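Zulema Pereyra's method had one rule, and she had put it on the first page of the protocol: no one was to help. The Hellum would be asked to fetch a binder from the cabinet, and whatever it did next would be called data.

Ashwin Kulkarni, who had once spent an entire December calling things data, sharpened a pencil.

"Trial 194," he said. "Of 400."

"Doors?"

"Open."

"Grip?"

He leaned over to look. "Blue. Label side up. I'd call that a grip." 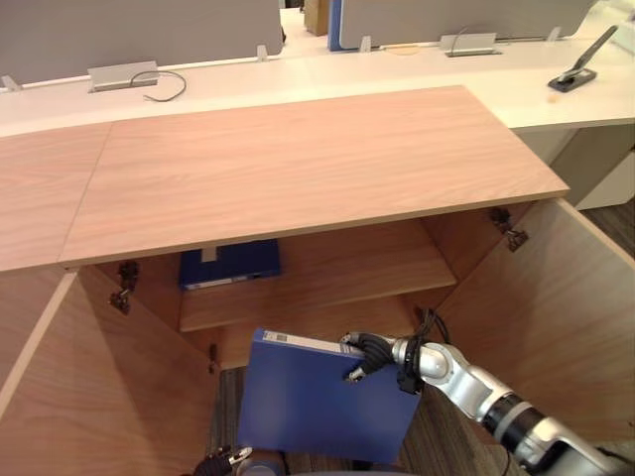 ## The Shelf Question

The trouble was the other binder. It lay on the shelf with the calm of a thing that has never been chosen, and the Hellum had to look at it from low down before it would commit to anything. Grindach, who paid for all this, wanted to know how long the looking took. Zulema wanted to know what it was for. The form had a box for the first and none for the second, so she wrote in the margin.

"It's thinking," said Ashwin.

"It's estimating depth."

"I do that. My wife calls it dithering."
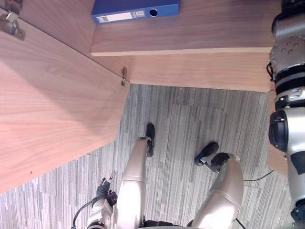

*Page last changed: 27 May 2021*

Under the rules a binder left on top of the cabinet counted as a partial success, worth half a mark. Ashwin had argued for three quarters — he put his own keys on top of things and considered them away.

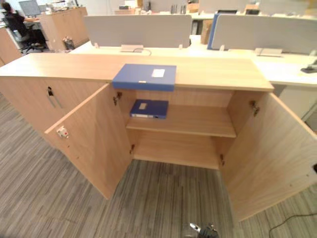

"Half," said Zulema, and wrote it down.

He turned to a clean sheet and put 195 at the top, in his best hand.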